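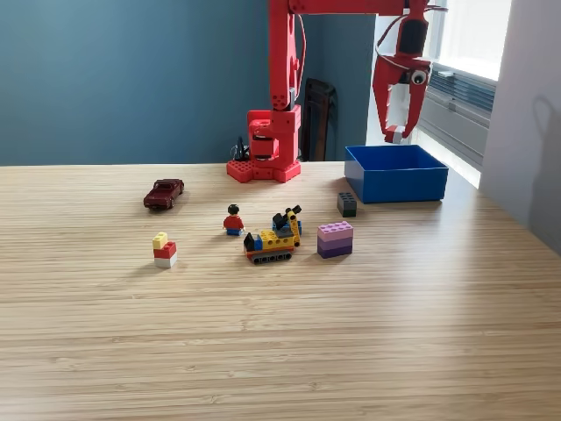 The hot water in the flat at Unddale has never been right. The kitchen tap is fine. The bathroom basin takes 2 minutes to run warm, and by then most people have given up and washed their hands in cold. I have now looked into it properly, and these are my notes.

The layout first. The cylinder is in the hall cupboard. A 22 mm pipe leaves the top of it and goes under the floor to a tee below the kitchen. One branch serves the kitchen sink in 15 mm. The other stays in 22 mm all the way along the back wall to the bathroom, where it drops to 15 mm for the last short length up to the basin. Whoever fitted it was thinking of the bath, which fills well.

The basin is the problem. A 22 mm copper pipe holds a little over 0.3 litres per metre. A 15 mm pipe holds a little under half of that. All of the water standing in the run has to come out of the tap before anything warm arrives, and the first hot water through loses heat to the pipe wall on its way. With a basin tap that passes only a few litres a minute, a long wide pipe is the worst arrangement you could pick.

I had assumed that a wider pipe would be quicker. Pylyp Shevchuk, who rents the flat below and used to fit heating, put me right on the stairs in August. Wider pipe gives you more flow if the tap can use it. A basin tap can't, so the water moves along the pipe more slowly and has longer to cool.

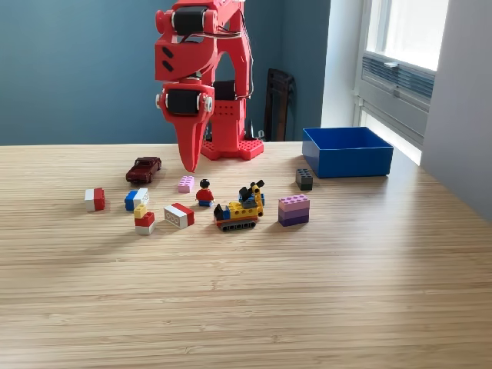

The second fault was the lagging. Under the hall floor the pipe is covered in old felt wrap, which has slipped at the joints but is otherwise sound. Past the kitchen tee there is nothing at all. The pipe lies bare on the joists next to an air brick. Insulation does not help the first draw of the day, when everything has gone cold anyway, but it makes a large difference to a second draw 20 minutes after the first. Bare copper in moving air gives that heat away very quickly.

I considered three fixes.

A pumped return loop. This keeps hot water moving round the circuit so that it is always close to the tap. It works, and hotels use it. It also means a second pipe under the floor, a pump, a timer and a steady loss of heat whenever it is running. Ghislain Lévesque has one in his house and likes it. His house is a good deal bigger.

A small electric heater under the basin. Cheap to buy, simple to plumb, needs a fused spur. The Cevo unit I looked at holds 5 litres and would fit in the vanity with the shelf taken out. The objection is that I want the shelf.

A separate 10 mm pipe for the basin, taken directly from the cylinder. The volume in a pipe that narrow is small, so it clears in a few seconds. The flow is limited, though plenty for washing hands. The bath keeps its own 22 mm supply and is not affected.

I chose the third. The work is mostly lifting floorboards. I used plastic barrier pipe in one continuous length from the cupboard to the basin, with no joints under the floor, and put 19 mm foam over all of it. The old branch was cut back to the bath tee and capped there, so that no dead leg was left behind. Stagnant water in an unused branch is a hygiene risk, and people often leave one in by mistake.
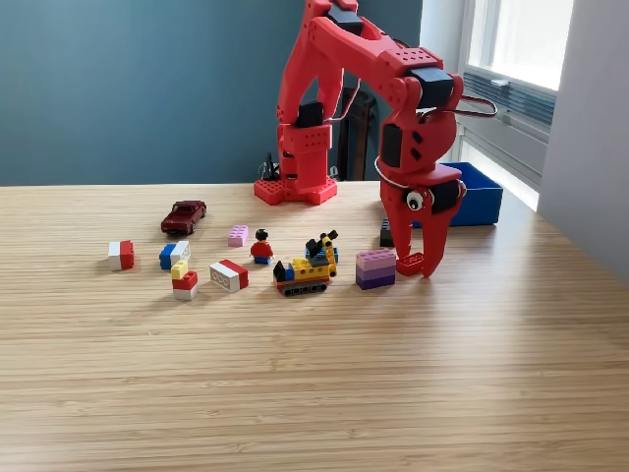
Clips went in at 300 mm centres on the level. The pipe moves as it warms, and if it is pinched tight against a joist it will tick for years. I left a little slack at each bend and cut the notches wider than the foam. There is still one tick, near the airing cupboard door, which I have not found.

The service valve at the cylinder end is a full bore one. The cheaper type has a narrow waist and on 10 mm pipe there is no flow to spare.

Result: warm at the basin in 9 seconds from cold, measured with a kitchen thermometer held under the tap. The flow is visibly lower than before. Stefaniia Symonenko complained about this on the first morning and has not mentioned it again.

Parts came to £321, including the foam and a replacement for the floorboard I split. I still have to lag the bare 22 mm run to the bath, and that can wait until the hall carpet comes up.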